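How to Store Folding Umbrellas in a Lidded Box

Small folding umbrellas tend to end up in the bottom of a closet, under coats, with the straps undone. A plain box with a lid fixes most of that. The steps below work for any compact umbrella that folds down to bag size, and the whole job fits into one evening once the umbrellas are dry.

You will need a storage box with a lid, a dry towel, and a clear tabletop. 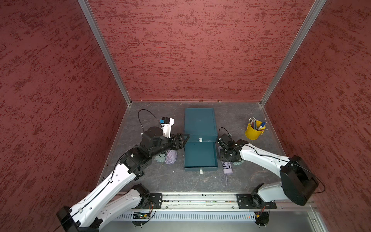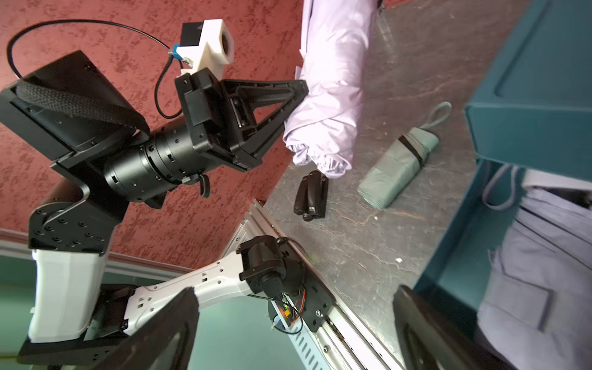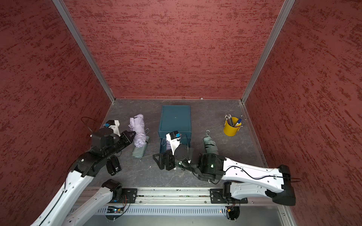
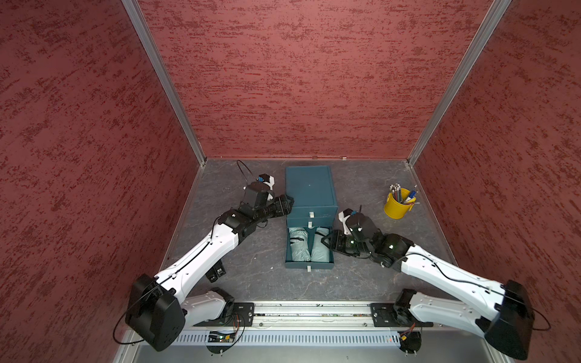 The teal storage box in the first picture, open and empty; the lavender and sage green umbrellas are in the third.

Before you start

Open every umbrella and leave it standing open overnight. If you only have room for one or two at a time, use the bathtub and rotate them. A canopy that feels dry on the outside can still be damp in the folds near the top, so check there with your fingers.

Throw out any umbrella with a snapped rib. A bent rib can usually be straightened by hand, slowly, with the canopy half open.

Step 1. Measure

Close the longest umbrella you own and measure it from the tip to the end of the handle. The inside of the box has to be longer than that. Measure the inside floor of the box, not the lid, which is often wider. Small boxes such as the Wurum 200 suit short folding umbrellas only. If yours are longer, look at the Jastow 900, or lay them corner to corner.

Step 2. Fold the canopy

Hold the umbrella by the handle with the tip pointing down. Shake it once so the panels hang loose. Pull each panel out flat, then wrap them all around the shaft in the same direction. Finish with the strap. It should be snug, but if the fabric puckers hard under it, loosen it a little.

A bunched canopy takes up nearly twice the space of a smooth one. If the lid won't close later, this step is the first place to look.

Step 3. Line the box

This is optional. A piece of cotton dish towel on the bottom picks up any dampness you missed. Do not use newspaper, as the ink comes off on pale fabric.

Step 4. Load

Take the lid off or fold it back all the way so you can work from above. Lay the first umbrella against the long wall with its handle to the left. Put the next one beside it with the handle to the right. Handles are thicker than tips, and alternating them keeps the row level.

Tuck the wrist loops inside. A loop caught under the rim will keep the lid from sitting flat, and it frays over time. Some people leave one hanging out as a pull, which is fine if the box stays on an open shelf.

Step 5. Close and label

The lid should go down without pushing. If it springs back, take out the top umbrella and wrap it again. Write the contents on a strip of masking tape and put it on the short end, where you can read it from the closet door.

Where to keep it

Near the door is best, off the floor. Keep the box away from radiators and heating vents.

Open it every 3 months or so and air everything for an hour. After rain, never put an umbrella straight back in the box.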